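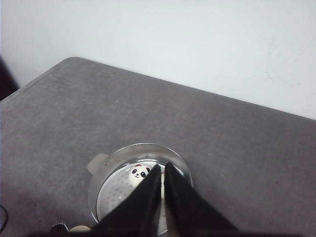 Most stain advice gets copied from one page to the next without anyone trying it, so I treat all of it as a rumor until it has worked in my own kitchen.

**Baking soda and vinegar.** Mixed together they fizz and then you have slightly salty water. I don't see what the fizz is supposed to do to a burnt pan. Use the soda as a damp paste and scrub, or use the vinegar alone on limescale.

**Scuffs on painted walls.** Melamine sponges do work, but they are very fine sandpaper, and on flat paint you can trade a gray mark for a shiny patch. Try a drop of dish soap on a soft cloth first. Chie Oda swears by white bread. I tried it and got crumbs.
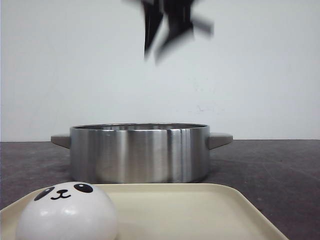 **Salt in the pasta water "to make it boil faster."** No. Salt it for the taste, and wait until the water is hot so the grains dissolve instead of sitting on the bottom, where they can pit stainless steel.

**Rainbow marks inside steel pots.** Harmless. A splash of vinegar wipes them off, and the $14 bottle of Trirnell polish I bought in October did the same job - no better, and it smelled worse.

**Lemon down the disposal.** Smells nice for an hour. If the drain stinks, clean the rubber flap, top and underside, with an old toothbrush.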